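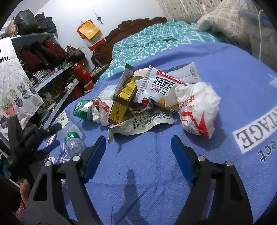 Three records for a slow July

1 July 2020

I've had more time at home than usual, so I've been working through the pile of albums I bought last year and only half listened to. Three of them have stayed on. None are new.

The one I've played most is the second Kosow album. They're a five-piece with two accordions, and the first album leaned on that a bit hard. On this one the accordions sit further back and you can hear what the bass player is doing. Side one is mostly dances. Side two slows down and I like it more, especially the long track that closes it, where the drums drop out for the last couple of minutes and the singing carries on over a drone. My copy is number 176 of 800, stamped on the inner sleeve in green ink.

Khúc is a harder one to recommend. It's a solo project, voice and zither, recorded in what sounds like a stairwell. The songs are short and a few of them stop before they've properly started. I didn't get along with it through speakers. On headphones, late, it made more sense. Track four has a little cough left in at the start and I now wait for it.

The third is the Huritz live set, 31 minutes long, taken from one evening in a small hall. The brass is out of tune in places and the crowd talks through the ballad. I still prefer it to their studio version of the same songs, which has had all the colour polished out of it. The trumpet solo in the second number is worth the price.

All three came from Zevport, the mail-order place I've mentioned before. Their catalogue is a plain list, 167 titles last time I looked, no sound samples, two lines on each. Postage has gone up. They still pack things well – stiff card on both sides and the record outside its sleeve so the seams don't split.

I have the first Huritz album on order and will write something when I've heard it a few times. If anyone knows whether Kosow ever put out the single with the wedding song on it, please leave a comment.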